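Galley goes over to paper cups from September

Monday, August 13, 2018

Galley, the lunch counter on Kowalczyk Street, is dropping its foam cups for good. Paper only from next month – hot drinks, soup, the lot. First boxes in already, 238 cups a box. Price of a small coffee stays put, says owner Noemi Ruiz-Ortega. 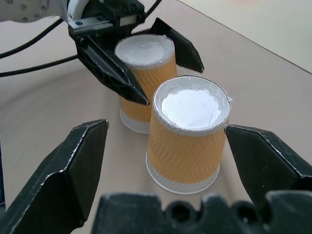
Savvas Sotiropoulos wants to know if the lids will stay on this time, as the last paper ones leaked all over his car seat. Ruiz-Ortega says they tried 3 suppliers before settling on one, and lids were the main gripe each time.

Stacking was the other one. Cups that stick together slow down the line at lunch, and the counter is narrow as it is.
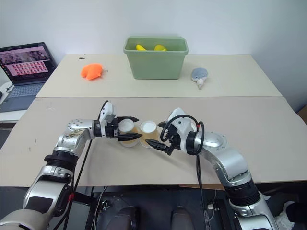
Leftover foam goes back to the wholesaler, nearly 44 sleeves of it. Regulars who bring there own mug still get the discount, same as before. Large size not confirmed yet – maybe late September, depends on delivery.

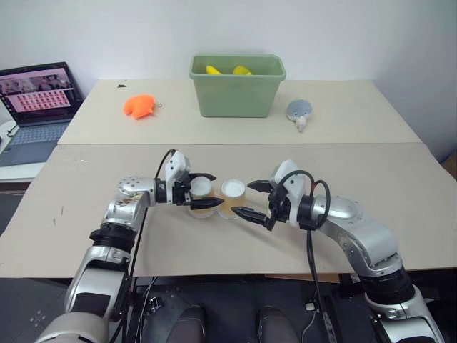 Also this week

Ivatetti bakery shut Tuesday for oven repairs. Open again the next morning at 8.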